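Grip closes by itself when the other hand moves
Posted in February by costel_g

Costel Grecu here, I look after the hand-held grippers for a small group at Skiten. We have two pairs in use and one pair has started doing something I don't like. The operator holds one in each hand and does table jobs, mostly picking food items off a plate and putting them back. A few times a day the right gripper reads as closing when the operator hasn't touched the trigger. In the recording the width drops from open to nearly shut and then jumps back.

First we blamed the operator. Then I picked them up myself and got it twice before lunch. It seems to happen more when the left hand is moving.

What I've tried so far: new cable on the right side, different port, reflashed the firmware, swapped the trigger springs. No change. We've thrown out 198 recordings from this pair already and I'd like to stop doing that.
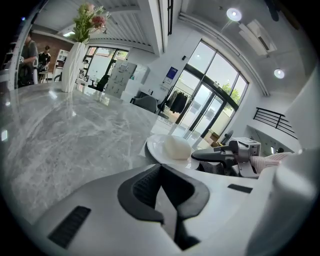 Troubleshooting > Hand-held grippers > Width and trigger faults

Job is the plate one, a soft white bun-shaped thing on a round plate on a marble table. The black rubber pads are the ribbed kind. The fault shows up with hard objects too, so I don't think the soft ones are to blame.

costel_g

---

tealeaf_mb wrote:

Is the width coming from an encoder or from the camera looking at the fingers? If it's the camera, I'd look at your lighting. We had ceiling lights bouncing off a shiny bench and the tracker lost the fingers whenever someone tilted the tool a certain way. We put a grey cloth down and the fault went away the same afternoon.

---

costel_g wrote:

Encoder, on a Maes board. The camera is only used for position. The tabletop does pick up the ceiling lights, I'll give you that, but it shouldn't change the width number.

---

Ayodele Nwosu wrote:

I'd look at the left one. You say it's worse when the left hand moves. Do both sides share a hub? A bad connection on the left can drag the supply down for a moment and the right encoder resets. When it comes back up it reports zero until it gets its first proper reading, and zero is closed. That would match the drop and the jump back.

Pull the raw log and check how long the drop lasts. On ours a reset was always 200 milliseconds. A real squeeze by a person varies.

---

hexkey wrote:

Disagree with Ayodele. I've serviced a lot of these and it's nearly always the magnet in the finger hinge coming loose. The glue gets tired. You tilt the tool, the magnet shifts, you get a false reading. Moving the left hand just means the operator is leaning and the right one tips as well. Open it up and push the magnet with a toothpick.

---

costel_g wrote:

Opened it. Magnet is solid, I couldn't budge it. Hinge had a bit of lint in it and I cleaned that out, but I got the fault again within the hour.

Yes, both share a hub, a powered one from Fovetti. I'll pull the log tonight.

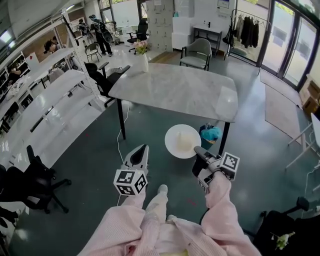
Log is in. I found 11 drops in the last batch and they are all the same length, to within a sample or two. So that's one for Ayodele. They also line up with gaps in the left gripper's data, short ones that our software fills in without a warning, so we never noticed them. I'm not pleased about that part.

---

tealeaf_mb wrote:

Filling gaps without a flag is the bigger problem in my opinion. You'd have found this in a day.

---

hexkey wrote:

Fair enough on the magnet. I still say check it every 3000 cycles or so, they do go.

---

Ayodele Nwosu wrote:

Wiggle the left cable at the gripper end with the log running, tool flat on the table, hands off the trigger. If you can make the right one drop by doing that, you've got it. Give each gripper its own supply while you're there.

One safety point. If anybody replays these recordings on an arm, a false close is a real close. Please don't let the old files near the Cernameo arm until they've been checked.

---

costel_g wrote:

Wiggled it and got the drop on the third go. The connector on the left side has a cracked solder joint, you can see it with a loupe. Resoldered, strain relief added, separate supplies ordered.

Good point about the arm. One of the bad files did get replayed last week, and it squeezed a foam block flat with someone's hand a short way off. No injury, but we've written it up. Nothing from this pair gets replayed now until I've gone through over 4000 older files for drops of that length.

---

hexkey wrote:

Can you post the script when it's done? I have a pair here I'm now wondering about.

---

costel_g wrote:

Will do, give me a few days.

Contact the moderators | Copyright belongs to the individual posters | Back to top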